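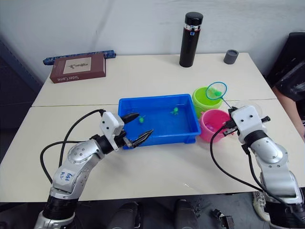 Cellule à deux bras, poste épuisette : bac bleu en eau, seaux à droite.

Compte rendu - réunion de maintenance, 13 août 2019
Rédaction : Guadalupe Manríquez

1. Câbles
La boucle du bras droit pend trop bas au-dessus de la table. Plaston fournit 4 colliers souples, à poser avant la reprise des essais. Longueur libre maximale retenue : 235 mm. Même contrôle à gauche.

2. Pinces
Les doigts noirs du bras gauche passent au-dessus du bord du bac. Hauteur d'approche relevée de 13 mm dans le programme. À droite, le manche de l'épuisette est fin et tourne sous charge - Karpenko propose un manchon, prototype attendu en septembre.

3. Eau
Vidange du bac en fin de série, essuyage du plateau et du joint entre les deux parties de la table. Aucun connecteur ouvert tant que le bac est rempli.

4. Entretien
Prochain recalage des axes à 700 cycles. Le marquage « Ba6 R2 » au feutre sur le coude gauche est à reporter sur la fiche Plurberg, puis à remplacer par une étiquette.

Point reporté : devis Adodo pour les embases.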